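Teaching a Cloth-Folding Task with a Hand-Held Gripper
Project report, Robotics Lab course
Érica Fagundes and Erzsébet Hegyi

1. Task

We chose folding a small cloth on a desk. It sounds easy, but a cloth never lies the same way twice, and writing rules for every shape was not practical in one term. Our plan was to record people doing the task with a hand-held gripper and train the arm on those recordings. The arm in our lab is called Hollow, after the sticker left on its base by last year's group.

2. Recording

The hand-held gripper has the same fingers as the one on the arm. A wide-angle camera on it records what the fingers are doing and most of the room around them. The person holding it squeezes to close the fingers and moves the tool the way they want the arm to move. Printed square markers help us work out where the gripper is.

We recorded in an open office and left the desks the way people use them. Érica wrote the start and stop rules. Each recording starts with the gripper above the desk and the cloth dropped from one hand. It ends when the fingers open after the last fold. We threw out any take longer than 20 seconds, which happened a lot on the first day.

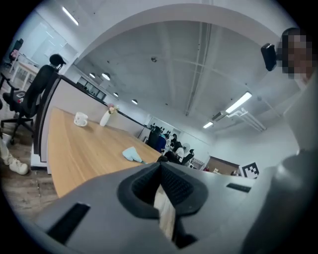
The most common mistake was moving too fast. When the gripper swings quickly the picture smears, and the position tracking drifts or drops out. We also learned to pinch the cloth near a corner and wait a moment before lifting. Takes without that pause gave the model no clear sign of when to close the fingers.

By the end of February we had 1,000 usable takes. Erzsébet checked them with Gallemow, the small viewing program she wrote for the project, and marked the ones where the cloth slipped.

3. Comparison with remote control

We also tried driving the arm directly with a joystick. Each take could last up to 15 minutes with setup and resets, and it was hard to judge how far the fingers were from the desk. The motion came out jerky. We stopped after one Thursday afternoon and used those takes only for testing the playback code.

4. Results

The trained arm folded the cloth once in 17 of 20 trials. The second fold was much weaker. In most failures the arm picked up both layers and undid the first fold. Two of the three failed first folds began with the cloth bunched tightly, a shape we had recorded very little of.

5. Next steps

We want more takes with bunched cloth and with different fabrics. We would also like to record in a second room, as the arm did worse when we moved the desk closer to the window. The code and the viewer are on the course server in the folder named Zurnau.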